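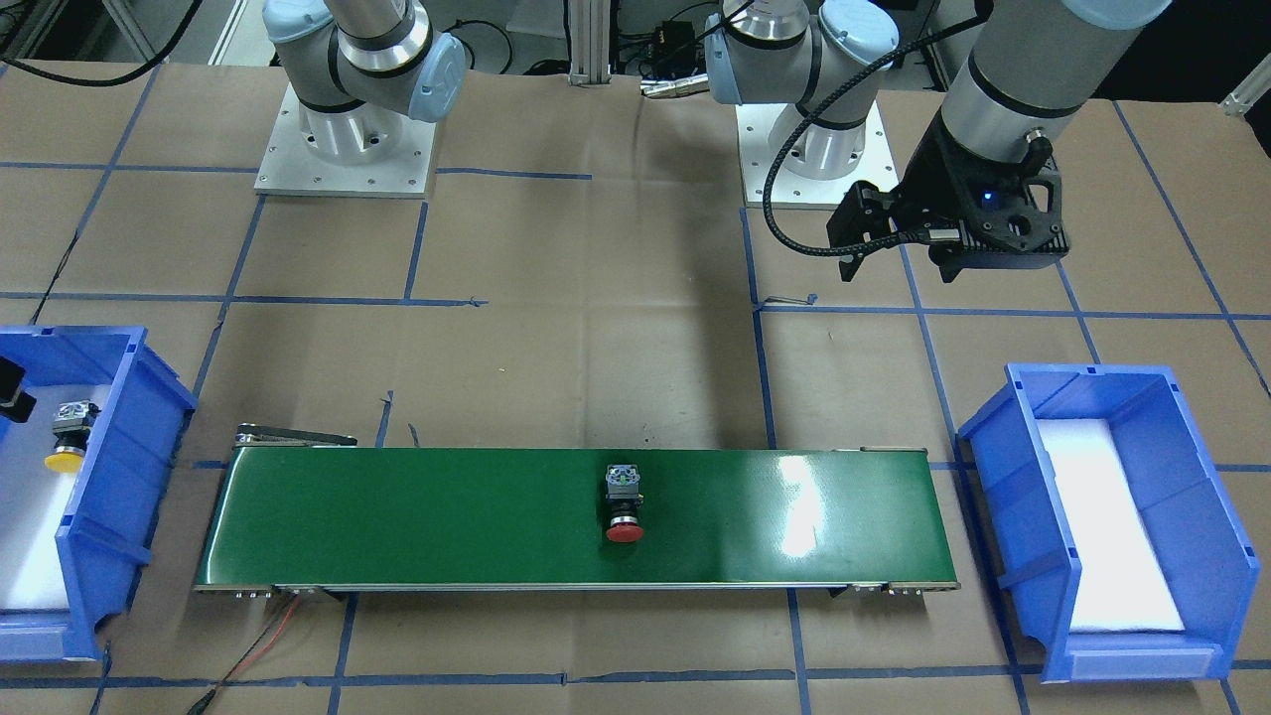 Nest Bevan asked whether we were any closer to leaving a machine alone with a shift's worth of push buttons, or whether someone would always be standing next to it, in which case she would sooner have that person doing the sorting.

Minoru said that was item 1 and we should start there.

Wisville workshop, April meeting
Saturday, 9 am, lunch room
Minutes of last meeting accepted with one change (the Sulleck delivery was short, not late).

1. Sorting trial

Minoru Noguchi went through the trial. The job is the one we do by hand at the end bench: push buttons come along a long belt, each one is picked up and put in a bin. Two arms over the one belt, a blue bin at either end, foam in the bins so the caps don't get marked. Red caps and yellow caps only for now.

Results for the month: 300 picks attempted, 21 dropped or missed. Most of the misses were buttons lying on their side. The contact block is square and the cap is round, so it depends which bit the fingers close on. Buttons that arrived upright gave far less trouble.

Nest said 21 was too many for anything going to a customer. At the bench we would expect to drop a few too, but a person picks it up and looks at it. Minoru agreed. At present a dropped button stays where it fell until someone walks over.

Speed was discussed. By hand we clear a tray of 50 before the kettle boils (Nest's measure, minuted at her request). The arms are well behind that. Minoru's view is that speed matters less if the thing can run over lunch and after we go home. Nest's view is that it can't do either yet, so speed matters.

Agreed that the trial goes on and that no customer stock goes through it.

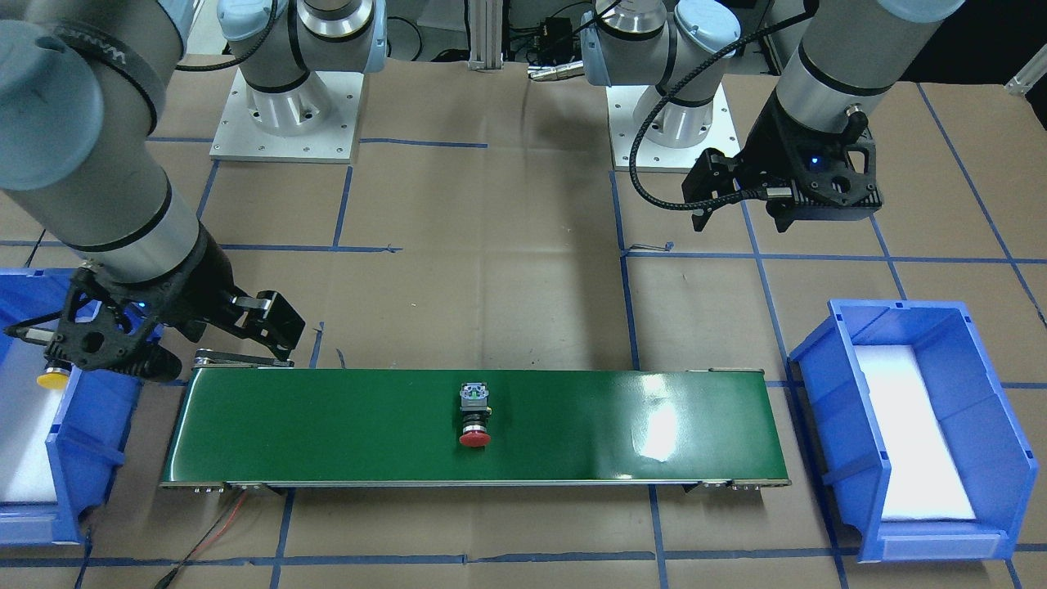
The other question was handing over between the arms. Lundach have suggested giving each arm its own bin and its own end of the belt, so they stay out of each other's way. Minoru is in favour. It means a button that gets past the first arm is left for the second, and somebody has to decide what the second one does with a colour it wasn't expecting. He will write down the rule and bring it back.

Nest asked that the rule be put up on the wall in plain words as well as being in the program.

Action: Minoru to write the rule. Minoru to run the belt with upright buttons only and then with side-lying only, and keep the two counts separate.

2. Other chores

General talk about what else a machine could take off us. Suggestions were wiping down benches, folding cartons, emptying the offcut bins and doing the lunch room dishes.

Cartons thought the most likely. They are all the one size and they don't break. Gronow have a carton machine already, but it only does cartons and costs more than our van.

Bench wiping was thought harder than it sounds. You have to shift what is on the bench first and know what is rubbish and what is somebody's half-finished job. Nest said most of the people here couldn't manage the second part.

Dishes not taken further. The roster stays up – see the fridge.

3. Staffing

Question from the floor about whether hours would be cut if the trial worked. Minoru said there was no plan for that, and that the end bench was 2 people short at busy times as it was. Nest asked for that in writing before winter. Agreed.

Action: Minoru to put the staffing position in a letter to everyone, not just the end bench.

4. Sulleck order

The missing labels have turned up. They were in with the terminal blocks. Nest to let Sulleck know so they don't send a second lot.

5. Other business

The roller door is sticking again. Please lift it from the middle.

Earmuffs are to go back on the hooks and not on the drill press.

Nest would like the radio off during phone orders. No objection, though it was pointed out the volume knob has been missing for a while.

Meeting closed 10.15 am. Next meeting to be set once Minoru has both counts.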